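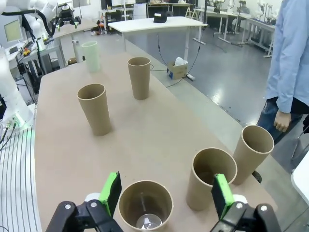

Page last changed: Sep 24, 2024

Street food in Jostcombe: where students eat between lectures

Project report, second year, Lelance College

1. Why we chose this topic

Our group wanted to know where students in Jostcombe buy a cheap lunch and how far they are ready to walk for it. The canteen closes early on Fridays, so the question was also practical for us.

2. How we worked

In March we gave a short questionnaire to 80 students and visited four food places near the college. At each place we ate the same kind of meal, soup or a filled flatbread, and wrote down the price, the waiting time and the taste. We did not tell the sellers about the project before we had paid.

3. Results

The most popular place was Nasr, a small counter behind the bus station. Its lentil soup comes in a paper cup with lemon and a piece of warm bread. The queue is long at noon, but it moves quickly. Drarkitz, near the river, sells potato dumplings with sour cream. We liked them very much, although there are only 2 benches outside and both were taken.

Of the students who answered, 20 said they never walk further than the college gate. This was more than we expected.

4. Problems

One question was not clear. We asked about "lunch", and several students wrote about snacks – crisps, fruit, a bun from the machine. We kept these answers in a separate table. We also visited Drarkitz only in rain, and the queue may be longer on a dry day.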